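Heute Morgen wieder am Plostholm gewesen, Nordufer. Nebel bis kurz nach acht, danach brauchbares Licht. Ich sammle die Beobachtungen einfach wieder in einem Thread.

Als Erstes die Haubentaucher. Zwei Paare, eines davon balzt schon richtig, mit Kopfschütteln und Wasserpflanzen im Schnabel. Das andere Paar blieb weit draußen vor dem Schilf.

Kiebitze auf der Wiese hinter dem Deich. Ich habe 96 gezählt, Kazue Uchida kam vom anderen Ende her auf dieselbe Zahl. Für Mitte März ist das hier viel. Letztes Jahr war die Wiese um diese Zeit noch überschwemmt.

Die Blässgänse sind noch nicht weg. In der Abendzählung am Schlafplatz waren es 919, in der Woche davor noch 1.030. Es geht also los mit dem Abzug, aber langsam. 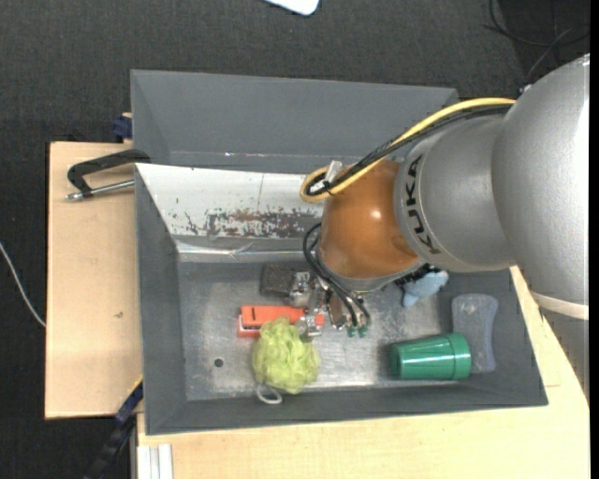

Bei den Gänsen waren auch drei Weißwangengänse dabei, die ich erst im Spektiv gefunden habe. Beringt war keine, soweit ich die Beine sehen konnte. Im hohen Gras ist das immer so eine Sache.

Frage an alle, die Ringe ablesen: Kennt jemand gelbe Halsringe mit schwarzem Code aus diesem Winter? Eine Blässgans hatte einen, ich konnte nur den ersten Buchstaben lesen — vermutlich ein K, kann auch ein X gewesen sein.

Weiter zur Lulau. An der unteren Brücke ein Eisvogel, zweimal flussauf und einmal zurück. Foto gibt es keins, er war jedes Mal schneller als ich. Die Steilwand vom letzten Jahr ist beim Hochwasser abgerutscht, gut 50 Meter weiter unten gibt es aber eine neue Abbruchkante. Ich gehe dort bis auf Weiteres nicht näher ran und bitte andere, das auch so zu halten.

Gebirgsstelze am Wehr, singend. Wasseramsel diesmal nicht gesehen, nur Kotspuren auf den Steinen.

Zum Objektiv, weil Miyuki Shimada gefragt hatte: Ich nehme für solche Runden weiterhin die alte Festbrennweite. Der Autofokus ist langsam, dafür ist sie leicht, und bei fast 183 Bildern am Vormittag merkt man das im Arm. Behalten habe ich elf.

Erster Zilpzalp des Jahres, im Weidengebüsch am Parkplatz. Hat nur kurz gesungen und war dann still. Im Tourenbuch steht er unter Di., 17. März, das ist vier Tage später als im Vorjahr.

Am Samstag will ich noch einmal zum Schlafplatz, diesmal eine Stunde vor Sonnenuntergang. Wer mitkommen möchte, schreibt mir bitte vorher. Der Weg ist hinter dem zweiten Gatter sehr matschig — Gummistiefel.

Neueste Beiträge
Schellenten auf dem Plostholm
Winterrunde an der Lulau, Teil 2
Nistkästen gereinigt: was drin war
Welches Stativ fürs Spektiv?
Zähltermine bis Juni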